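Chapter 9
Learning Kitchen Tasks in Simulation

A robot that works in a kitchen has to deal with doors, drawers, knobs and levers, and no two kitchens arrange them the same way. Collecting practice runs on real hardware is slow, and a bad grasp can break a hinge or a finger. Much of the work in this chapter was therefore done in rendered kitchens, where a failed attempt costs only computing time.

The main example is the Lirkberg study by Ekene Mohammed and Marjorie Kershaw. They began with 400 demonstrations recorded by a person steering a simulated arm. After runs with faulty logs were removed, 392 remained. The policy was trained on camera images and joint positions alone. It was never given a map of the room or a list of the objects in it.

A wrist camera moves with the hand, so large appliances often fill most of its view. The model must work from partial surfaces, such as a dark display with a lit readout beside a stretch of marble-textured wall.

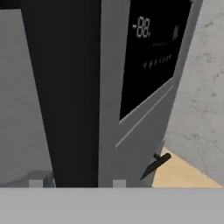

9.1 What the Policy Sees

At each time step the policy receives one image from every camera and returns a short series of arm motions. Only the first few motions are carried out before new images are taken. Section 9.3 explains how the length of this series was chosen.

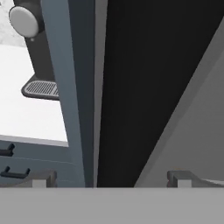
Mohammed and Kershaw tested the trained policy over 1,000 trials, with the starting position of the arm changed each time. They sorted the failures by what was in view when the arm went off course. One group involved occlusion, in which a near object hides part of a farther one. A vertical panel close to the gripper can cover one end of a coffee machine's drip tray, while the handles on the cabinet below the counter may still be easy to find. A policy that relies on seeing the whole tray has too little to go on in such a view.

Section 9.2 describes how the demonstrations were recorded. Section 9.4 compares the Lirkberg results with those of Lourenço Lobo, who used the same tasks but added a fixed camera above the counter.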